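4.3 Glare and background luminance at the reading position

The horizontal illuminance on the task area was set to 500 lux in all sessions, measured at desk height with the overhead lighting switched off and the blinds closed. This value was held constant so that any difference in reading speed between conditions could be assigned to the surface and the angle of the light, and to neither the amount of light nor its color. Each participant read four passages of 600 words. The order of the passages was balanced across the two surface conditions (matte and satin) and the two source angles (33 and 50 degrees from the vertical).

Reading speed was slightly lower on the satin surface at 50 degrees than in the other three conditions. The effect of surface alone was small and did not reach significance. The effect of angle alone was also small. The interaction term was significant, and it remained so after the slowest reader was removed from the sample. We therefore report the interaction first and treat the main effects as secondary.

One explanation is veiling reflection. When the source, the page and the eye line up near the mirror angle, a thin layer of light is added over both the print and the paper. The contrast of the print falls even though the meter reading at the desk stays the same. Earlier work in the Jurnby classrooms found a similar loss with coated workbooks, but source angle was not controlled there and the two sets of results cannot be compared directly.

A second explanation concerns the surround. A pale desk surface raises the adaptation level of the eye, which should help with small print up to a point. Beyond that point the surround competes with the page. We did not vary the surround independently, and the present data cannot separate this account from the first. The Skonex panels used in the pilot had a darker finish and were dropped before the main sessions, so they offer no usable contrast.

Self-reported comfort followed a different pattern. Ratings were lowest for the satin surface at both angles, including the one at which reading speed was unaffected. Participants may notice reflections before these have any measurable cost. Comfort ratings were collected once per condition, after the second comprehension check, and should be read with that limit in mind.

Shadow was not entered as a factor. A single source close to the task always gives some shading from the reader's own arm, and its position changes with posture and handedness. On a white surface even a faint shadow is easy to detect (Figure 6).

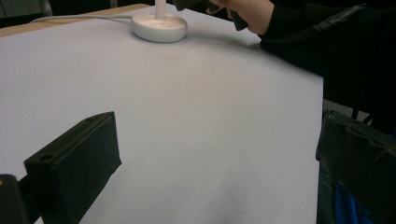

Figure 6. Soft shadows on a flat white surface, with a round white base and slim pole near the top.

Canan Duman, commenting on a draft of this section, objected that leaving shadow out of the model may overstate the role of angle, as a steeper source also moves the arm shadow across the page. She proposed that left-handed readers be analyzed apart. The sample contained too few of them for a separate test, and handedness was added as a covariate instead. The interaction was reduced but kept its sign.

The follow-up study, planned for September with the Tridura test desk, will record arm position during reading and will vary the surround in three steps. Source angle will be fixed at 50 degrees.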